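Tabletop
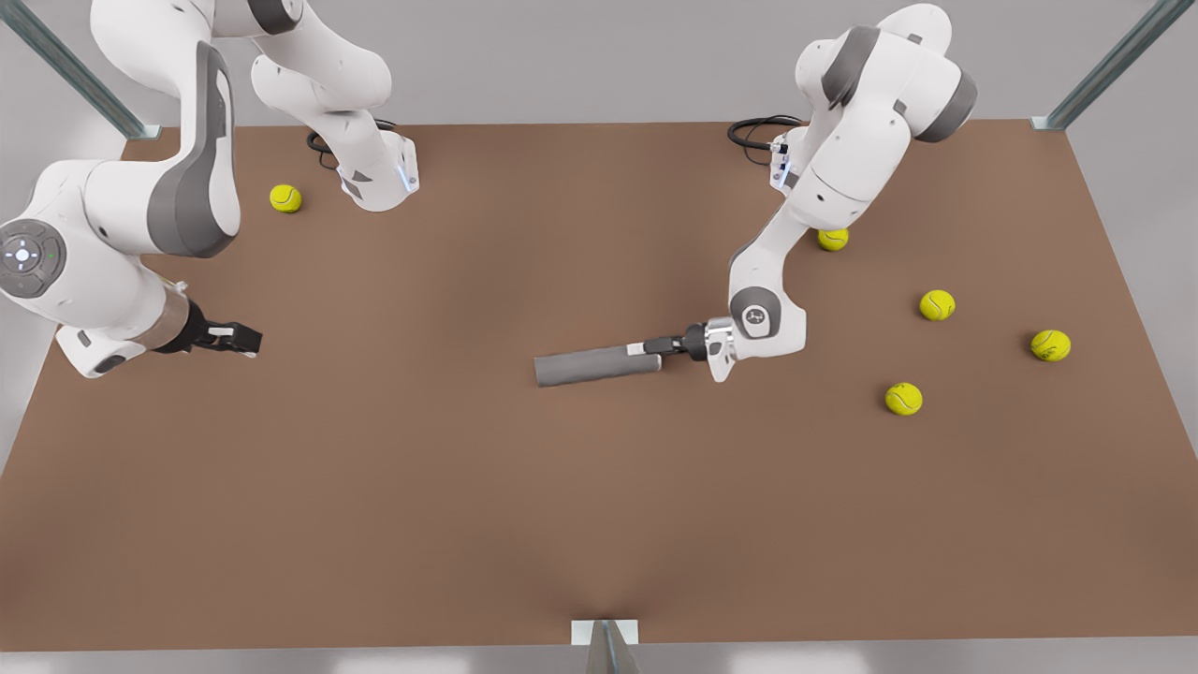
Computer rendering. Source: Vītola image collection / Uldis Jaunzems

A tabletop, or table top, is the flat upper part of a table, on which things are placed and work is done. It is carried by legs, by a frame or by a central column. In furniture making the top is often produced apart from the base, and the two are joined only at the end.

Materials

Solid wood is the oldest common material. Boards are glued along their edges to make a wide panel. Wood takes up moisture from the air and gives it back, so the panel becomes wider in damp seasons and narrower in dry ones. For this reason the top is usually fixed to the base with clips or with screws in long slots, which let it move. Stone, glass, metal and boards made from wood chips or fibers are also used. Stone is heavy and can be stained by acids such as lemon juice if it is not sealed.

Surface

The finish decides how the top looks and how it must be cared for. Oil goes into the wood and is easy to repair, but it has to be renewed. Varnish makes a closed layer and protects better against water. A matte surface reflects less light than a glossy one and is often preferred for desks and workbenches. In the handbook of the furniture maker Rimantas Mockus, sanding before the finish is done always along the grain, as scratches across it become visible under oil.

Shape and edge

Rectangular tops are the most usual, because they stand well against a wall and can be put together in rows. Round tops are common where people sit and talk. The edge may be left square, rounded or cut at an angle. An angled cut on the lower side makes a thick top look thinner.

In workshops

Tops for workshops are made thicker than those for homes. The Karnosley workshop, led by Triin Zariņš, makes its bench tops 40 mm thick and leaves the lower side without varnish. Its later tops have a replaceable strip on the front edge.

See also: Desk, Trestle table, Workbench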